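Grip trials: the fault that wasn't in the log
October 23, 2021

Members who came to the May meeting will remember the promise that the new hand-held grippers would be "ready for anyone to pick up and use" by spring. I wrote at the time that I'd believe it when I saw it. I have now seen a fair bit of it, and I'm still waiting to believe it.

The kitchen work is the part everyone likes to talk about, so that's where I spent my time.
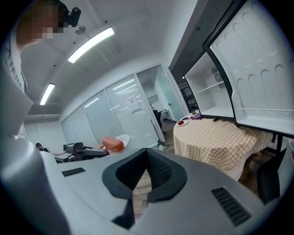
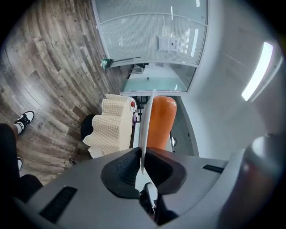
The job on paper is simple. You squeeze the handle, the jaw closes on a bit of play food or a plate, you move it, you let go. The recording goes off to Drorkton, whose software is supposed to learn from it. Do that enough times and a robot arm is meant to be able to do the same without a person attached.

What went wrong is that a jaw wouldn't let go. The person using it released the trigger, the status light stayed green, and the fingers stayed shut on a plate. Then, eight seconds later, they opened by themselves while she was reaching in with her other hand to free it. The plate broke on the floor. She had a pinched finger and a bruise, nothing worse, and was back at it the next morning. We've had worse injuries from the meeting room door.

My trouble is with the log. According to the log, none of this happened. The session is marked complete, with no faults, and the grip is recorded as a success because the plate was held for longer than the target time. By that measure the longer a jaw is stuck, the better it's doing.

Kristof Claeys looked after the grippers at Titomik before he came to us, and he was less surprised than I was. His view is that the motor controller (a Pešek unit, same as in the old ones) lost its position reading when the cable to the jaw got tugged, held its last command as it was designed to, and then caught up once the reading came back. He pulled the cable on a spare unit on the bench and got the same result on the third try. That's good enough for me as an explanation. It's not much comfort as a safety design.

Sarkus, who supplied the grippers, sent a reply within a day, and I'll give them credit for that. I'll give them less for what was in it. They say the closing force is too low to cause harm, that holding on is the safe thing to do when a signal is lost, and that users should "avoid sudden movement of the cable." I'd ask whoever wrote that last bit to spend a morning moving things in and out of a fridge with one of these strapped to a cable and see how they get on.

Holding on may well be the safe choice for an arm up in the air with something heavy under it. I can see that. But letting go later, without warning, at a time of its own choosing, isn't holding on. And the low force figure was measured with new rubber pads on a flat block. Ours have done 40 hours, and a finger isn't a flat block.

Tobias Ambrose asked me to be fair and point out that we've logged 50 sessions on this set of grippers and this is the only injury. Noted. I'd only say that if the log can call this one clean, I don't know what the other 49 are worth. Kristof has started going back through the video by hand. Of the first 15 he has checked, two show the jaw opening late. Both are marked as no fault.

Until we hear otherwise, these are the rules for anyone on a shift:

If the jaw sticks, put the gripper down on a flat surface and switch it off at the battery. Don't reach in.
Clip the cable to the sleeve before you start, and check the clip at each break.
Use the plastic plates only.
Write down any late opening on the paper sheet, even if the screen says all is well.

Sarkus has offered a firmware update that will "improve recovery behaviour." I have asked what that means and whether it will add a proper fault entry to the log, and have had no answer to the second question. Tobias would like to install it on all units as soon as it arrives. I would like it on one unit, on the bench, with Kristof pulling the cable. We've agreed to do it my way for two weeks, after which I expect to be told I'm holding things up.

If you had a late opening on one of your own shifts and shrugged it off, please tell Kristof which unit it was and what you were holding.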